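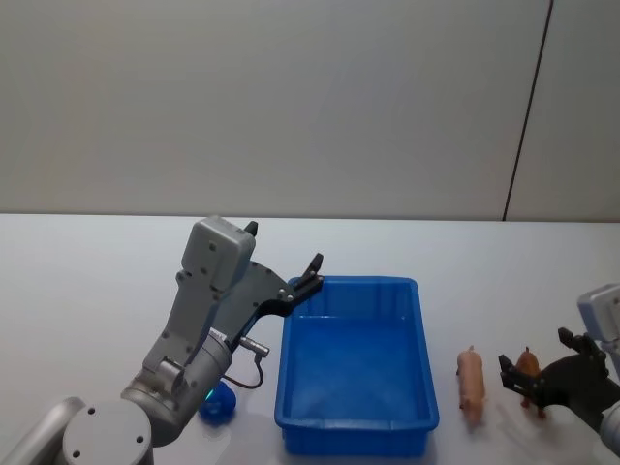 Valbona Georgiou wanted to know, before I'd even found the clicker, whether the Hurimov kit is worth having if all you've got is one bench and not much patience. Fair question, Valbona, and I'll try to get to it properly.

**Opening (take your time)**

- Say hello, thank Vojtěch for the coffee and for lending us the projector.
- What you get from Hurimov: two arms, two grippers, the mounts, and 7 ready-made pick-and-place routines. Price as quoted to us was $1,181 a month on the lease. Pause here, people will want to write that down.
- We've had it since the start of August, so please take all this as first impressions from somebody who's grown rather fond of it.

**Why we practise with toys**

Farm animals and a blue tray look like play, I know, but a pig has legs and a belly and a fair bit of curve to it, and that's much closer to the odd-shaped stock at Nidwood than any neat cube would be. Mention Gwendolyn's spreadsheet – 456 tries logged so far, both arms.
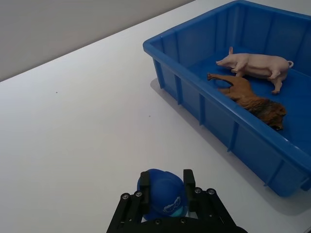
*Slide 2: wrist view, blue piece in the gripper, pig and lion in the bin.*

**What I'd grumble about**

- The manual. Lovely colour printing, but the calibration chapter assumes you've already done it once.
- Cable routing at the wrist took us most of an afternoon.
- Support from Bamen (they handle the service side) has been kind and quick. We'd still like a phone number.

**Back to Valbona**

Yes for one bench, I think, if you can spare around 100 hours to learn it. Tihomir disagrees and favours the Angelovski package, so let him have his say before questions.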